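Interiors and Evidence, Unit 3 handout
Does a picture of a leaf do you any good?
Instructor: Arturo Leone
Revised 8 May 2026

Read before class. Bring the Flosine brochure with your own marks on it.

1. The claim

Go through enough trade brochures and you will meet the same sentence in different clothes: people feel calmer near nature, so put nature on the wall. Flosine sells a line of printed leaf panels on the promise that they "restore focus." Mokach says its green paints "lower tension at work." Neither company says compared with what, or for how long.

There are two claims folded together in that sentence. The first is that being among plants, or having a view of them, changes how people feel. Researchers have studied this many times, with mixed quality, and some of the results are worth your attention. The second is that a drawing of a plant does the same job. Brochures like to prove the first and sell the second.

2. What counts as a leaf?

The word "natural" gets stretched very far in this business. A photo of a forest, a flat outline of a frond, a stripe of green ink: all of them get sold under it. Before asking whether a pattern works, ask what it has in common with the thing it points to. A white outline on blue has the shape of a leaf and none of its color, smell or movement. A green stripe has only the color -- and not always a color any plant would own up to. 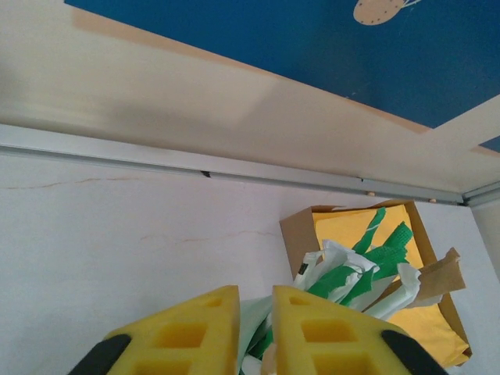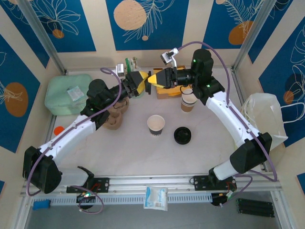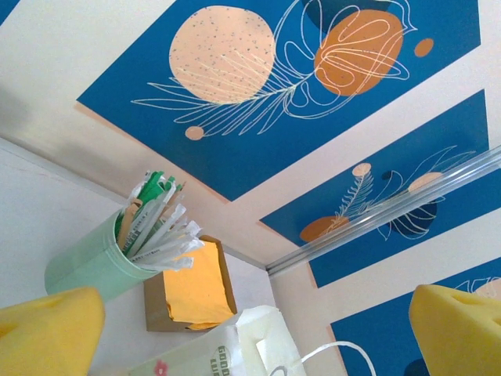 First picture: green stripes on a white plastic bag. Second and third: leaf outlines and circles on blue panels.

3. The Paiva study

This is the one the brochures cite, usually without its name. Nazareno Sorrentino ran it in an office called the Paiva building. He had 30 workers move to a room with leaf wallpaper and asked them in January how they felt. On a scale of 100, the average score went up by 20 points.

Problems to look for as you read it:

There was no second group moved to a fresh room with plain walls. New rooms tend to please people for a while.

The workers knew what the wallpaper was supposed to do. It was in the memo.

The room also had bigger windows. Sorrentino mentions this once, in a footnote, and I think it sinks the paper. You may disagree, but say why.

Nobody was asked again later. We have no idea if the effect lasted past the first month.

None of this shows that leaf wallpaper does nothing. It shows that we can't tell from this study, and a brochure that cites it can't tell either.

4. The Fiston reply

Fiston, who make the wallpaper, answered these points in a short letter (in your packet). They say customers are happy. I believe them. People who have just paid for wallpaper usually are.

5. For class

Write one page. Pick a single sentence from the brochure and describe the smallest study that could prove it wrong. If you can't think of one, pick that sentence anyway and tell us what is the matter with it. Leave out your own taste in wallpaper -- I will try to leave out mine.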